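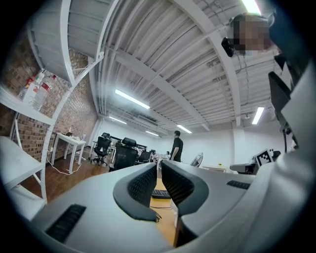 Según Francine Gagnon, el campo "reposo" debería ir en horas y no en minutos, porque en las recetas de flor de Jamaica y de tamarindo casi todos los valores pasan de 756. Se mantiene en minutos por compatibilidad con la versión anterior.

Flonetti: fichas de bebidas sin alcohol

Contenido: 26 recetas en CSV, codificación UTF-8, separador punto y coma. Cada fila lleva 11 columnas; las obligatorias son id, nombre, base, líquido y reposo.

Unidades: gramos y mililitros. Las tazas se convirtieron a 240 ml.

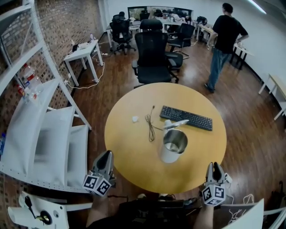
La columna "especias" admite varios valores separados por barra vertical. La canela en rama y la molida tienen códigos distintos.

Valores ausentes: 14 celdas vacías en "azúcar". No equivalen a cero.

Mantenimiento: Ismael Cavalcanti. Próxima revisión en octubre.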